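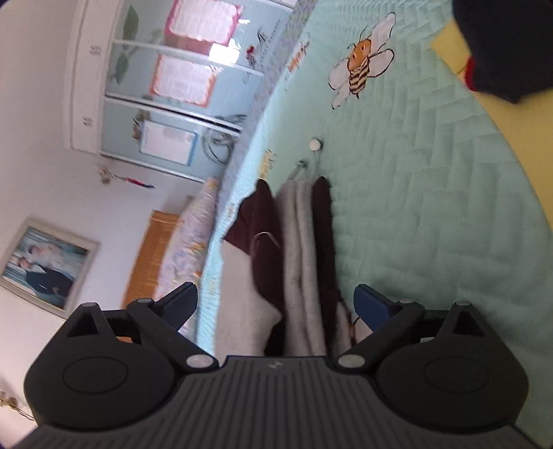
Maximiliano Palma has spent nine years putting native grasses back into a paddock that used to grow phalaris and very little else. The paddock is the bottom third of the old Mac Giolla place, on the tablelands side of Cakora Creek, and most people who drive past it in April would take it for a block that needs slashing. He is used to that.

"The neighbour offered to do it for me with his tractor, the first couple of years," he says. "He was being kind. He thought I'd let it go."

We talked at his kitchen table in the late afternoon, after a walk down to the creek and back. He had seed drying in paper bags along the windowsill and got up twice to shift them out of the sun.

Palma grew up in town and worked as a surveyor before he bought the land. He knew pasture from looking at it over fences. What got him started was a strip of kangaroo grass along the road reserve, between the gravel and his boundary, which had never been ploughed.

"I used to walk the dog along it. There were chocolate lilies in there, and bulbine lilies, and little greenhoods if it had been a wet winter. Then you'd step over the fence and there'd be none of it. Same soil, same rain. I wanted to know how far it could come across."

It did not come across by itself. He fenced off a corner, kept the stock out and waited two springs. The phalaris came up to his chest. After that he took advice from Emance, the nursery on the highway where he now buys most of his tubestock, and started by cutting the weeds down and getting the nutrients out of the soil.

"That was the bit I had backwards," he says. "I'd been thinking about what to add. The paddock had had super put on it for decades. Kangaroo grass doesn't want any of that, and the weeds love it."

He scraped the topsoil from the first quarter of the site with a hired machine and piled it behind the shed, where it now grows very good pumpkins. Then he laid cut kangaroo grass over the bare ground, seed heads and all, and left it through winter. In early spring he burned the straw off. He had a permit for it and two friends on knapsacks, and it was finished before lunch.

"It looked terrible. It was black, with a few stones. I rang my sister and told her I'd wrecked it. Then we had rain and you could see a green fuzz if you got down on your knees."

The second stage was done by planting, as he did not want to scrape the slope above the creek. Emance grew 2000 tubes for him, mostly poa tussock and wallaby grass, with some bluebells and everlasting daisies. He planted them himself over one autumn, working downhill in rows and then deliberately breaking the rows up when he noticed how straight they were.

"Surveyor's habit. I had a string line out. You could see it from the road, it looked like an orchard." He pulled up a good many and moved them.
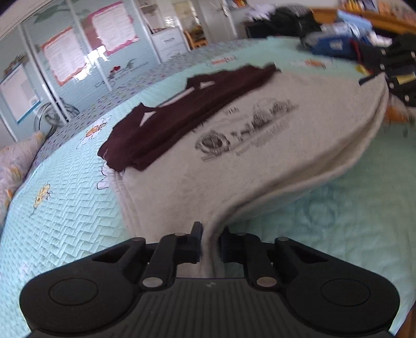 Did he water the new plants? "Once, on the day they went in, and again in the first hot spell. I had a 2000-litre tank on the back of a trailer and an old Zavix pump that took a lot of pulling to start. After that they were on their own. I lost some on the top edge where it's shaly, and I didn't replace them."

The creek edge has been slower. There is blackberry along the far bank, which is not his, and seed washes in from upstream every time the water comes up. He has put in carex and river bottlebrush and cuts the blackberry back to the waterline when he can reach it. Wombats have dug through one patch of planting three times. He has stopped planting there.

I asked what had turned up without being planted. He fetched a school exercise book with the covers coming off and read from it. Golden sun moths were on the first page, with a question mark next to them; he had sent a photograph away and was told they were a common day-flying moth. He left the entry in. Further on were stubble quail, a pair of flame robins that stay through the colder months, a blue-tongue under the tin by the gate, and a yam daisy that he is certain he did not put there.

"It might have come in with the hay. It might have been sitting in the ground. I've given up trying to work out which."

The colours change more than visitors expect. In November the kangaroo grass is green with a purplish cast, and by late January it has gone the rusty orange that people photograph. Through winter the stems bleach and the tussocks by the creek stay a dull grey-green. Palma likes August best, when there is frost until mid-morning and the first early nancies are out, low down between the clumps.

"You've got to go looking for them. They're about as tall as your finger. People come in spring and want a field of flowers, and I take them to the daisies, because the daisies are easy."

He burns a part of the paddock every third year now and leaves the rest standing. The grass gets too thick otherwise and the small plants are shaded out. He has tried mowing in place of burning, on a strip beside the driveway, and raked off the cuttings by hand. It worked well enough on that scale, though his back was sore for a week.

For anyone with a suburban block, he suggests starting with wallaby grass and a few daisies in the worst soil in the yard. Tubes should be planted in autumn, close together, with gravel or bare ground between them and no fertiliser. He would put in 50 small plants before he would buy a dozen large ones.

"And get a decent weeding knife. You'll be pulling couch out of it for the first two years whatever you do."

The remaining section of the paddock, up against the Mac Giolla woolshed, is still phalaris. He has the straw for it stacked under cover and means to scrape the ground once the machine is free. The neighbour has said he'll take the topsoil.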